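Weldu 두 팔 조작 실습 키트 (동아리·수업용)

제조: Avedik / 그리퍼: Fekus 손가락 모듈
구성 문의와 학교 견적은 상품 문의란에 남겨 주세요.

안녕하세요, Grernville 로봇 동아리에서 장비를 맡고 있는 사람입니다. 판매 페이지에 들어갈 글을 써 달라고 부탁받았는데, 제가 회사 직원은 아니고 이 키트를 학생들이랑 한 학기 넘게 굴려 본 입장이라 그냥 쓰던 대로 편하게 적어 볼게요. 딱딱한 사양표는 매뉴얼에 다 있으니까 그쪽을 보시면 되고요!

저희가 처음 키트를 들인 건 10월이었어요. 그전까지는 팔 하나짜리로 블록 집어서 상자에 넣는 것만 줄창 했거든요. 그것도 재밌긴 한데 학생들이 세 번째 주쯤 되면 슬슬 지루해합니다. "선생님, 이거 말고 진짜 물건으로 하면 안 돼요?"라는 말을 진짜 많이 들었어요. 그래서 두 팔짜리로 넘어왔고, 과제도 부엌 물건 위주로 싹 바꿨습니다.

어떤 수업에 맞나요

중학생 고학년부터 고등학생, 그리고 대학 신입생 동아리까지는 무난하게 맞는다고 봅니다. 코딩을 아예 안 해 본 친구들도 첫 시간부터 팔을 움직여 볼 수 있어요. 리더 쪽 손잡이를 잡고 직접 끌면 팔이 따라오는 방식이라, 설명은 짧게 하고 바로 만져 보게 하는 편이 훨씬 낫더라고요. 저는 처음에 욕심내서 좌표계부터 가르쳤다가 반이 졸았습니다(반성 중이에요).

조는 두 명이 제일 좋아요. 한 명이 조작하고 한 명이 비상 정지 버튼 옆에 서서 지켜보는 식으로요. 세 명이면 꼭 한 명이 딴짓을 하게 되는데, 기록 담당을 정해 주면 그나마 괜찮습니다. 기록 담당은 시도마다 시작 자세랑 결과를 한 줄씩 적게 하세요. 나중에 발표 자료 만들 때 이 노트가 제일 쓸모 있어요.

상자 안에 들어 있는 것

두 팔 본체와 그리퍼
리더 손잡이 한 쌍
전원 어댑터와 비상 정지 버튼
테이블 고정 클램프
여분 손가락 부품과 볼트 봉투
육각 렌치 세트
과제 카드 묶음(한국어)

노트북과 테이블은 따로 준비하셔야 합니다. 테이블은 무조건 무거운 걸로 하세요. 저희는 가벼운 접이식을 썼다가 팔이 빨리 움직일 때마다 상판이 출렁거려서, 결국 창고에서 제일 무거운 놈을 끌고 왔어요. 가격은 본체 기준 2997유로이고, 운송비는 지역에 따라 달라지니 견적을 받아 보시는 게 정확합니다.

그리퍼 이야기 조금

Fekus 손가락은 마디가 나뉘어 있고 꽤 넓게 벌어져요. 컵 손잡이, 수건 끝자락, 서랍 같은 건 금방 익숙해집니다. 어려운 건 '누르는' 동작이에요. 집는 건 틀려도 다시 벌리면 그만인데, 누르는 건 손가락을 오므린 다음 방향을 맞춰서 밀어야 하거든요. 힘이 비스듬히 들어가면 물건이 통째로 뒤로 밀리고요. 저희 동아리 대회 과제에 전자레인지가 들어간 것도 그래서예요.

볼트는 수업 시작 전에 한 번씩 조여 주세요. 손가락 마디 쪽 작은 볼트가 특히 잘 풀립니다. 여분이 봉투로 오긴 하는데, 바닥에 떨어지면 정말 못 찾아요. 저는 자석 접시를 하나 사서 옆에 둡니다. 강추!

과제 카드 7번, 전자레인지 문 열기

저희 애들이 제일 좋아하면서 제일 투덜대는 카드입니다. 오른팔은 손가락을 모아서 조작부 맨 아래쪽 문 여는 부분에 대고, 왼팔은 벌린 채로 앞에서 기다립니다. 점수는 문이 열리면 받고, 전자레인지가 제자리에서 밀려나면 깎아요. 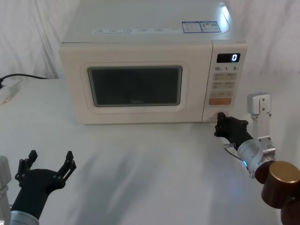

읽는 시간 3분

저 주황색 버튼이 은근히 신경 쓰이는 위치예요. 문 여는 부분 바로 오른쪽 위라서 팔이 조금만 높게 들어가도 그쪽을 건드릴 수 있거든요. 그래서 저희는 처음 연습할 때 손목 높이부터 맞추게 합니다. 옆에서 눈높이를 낮춰서 봐 주는 사람이 있으면 훨씬 빨라요. 조작하는 친구는 자기 손만 보느라 높이를 자꾸 놓칩니다.

전자레인지는 집에서 안 쓰는 걸로 충분하고, 저희는 흰색 테이블에 밝은 크림색 제품을 올려 두고 해요. 뒤에는 흰 커튼을 쳤는데, 배경이 단순하면 검은 그리퍼가 눈에 잘 들어와서 초보 조가 편해합니다. 다만 밝은 물건은 윗면에 빛이 번쩍 비칠 때가 있으니 조명 방향은 한 번 돌려 보세요.

자주 받는 질문

한 팔만 사서 나중에 추가할 수 있나요?
가능은 한데 클램프 위치를 다시 잡아야 해서 조금 귀찮습니다. 두 팔 과제를 할 생각이 있으면 처음부터 같이 들이는 걸 권해요.

소음은요?
교실에서 말소리가 묻힐 정도는 아닙니다. 도서관 옆방에서는 좀 미안하더라고요.

학생이 부품을 부러뜨리면요?
손가락 끝부분은 단품으로 팔아요. 부품 주문은 Siiri Paulauskas 님 앞으로 메일을 보내면 되고, 부러진 조각 사진을 같이 첨부하면 번호를 찾아 주십니다. 본체 쪽 고장은 Rasmus Pärn 님이 맡고 계세요. 저는 케이블 문제로 한 번 문의했는데 답장이 꽤 길고 자세하게 와서 그대로 따라 했습니다.

대회용으로 대여도 되나요?
학기 단위 대여만 있어요. 며칠짜리 단기 대여는 없으니 대회 일정이 잡히면 미리 물어보세요.

과제 카드는 따로 살 수 있나요?
네, 카드 묶음만도 팝니다. 빈 카드도 들어 있어서 저희는 '수건 접기'랑 '뚜껑 돌리기'를 직접 만들어 넣었어요. 학생들한테 카드를 하나씩 만들어 오라고 하면 별별 게 다 나오는데, 지난번에는 양말 짝 맞추기가 뽑혔습니다. 지금 그걸로 다음 대회 규칙을 쓰는 중이에요.

함께 보면 좋은 상품: Fekus 교체용 손가락 세트, Weldu 테이블 클램프, Weldu 과제 카드 묶음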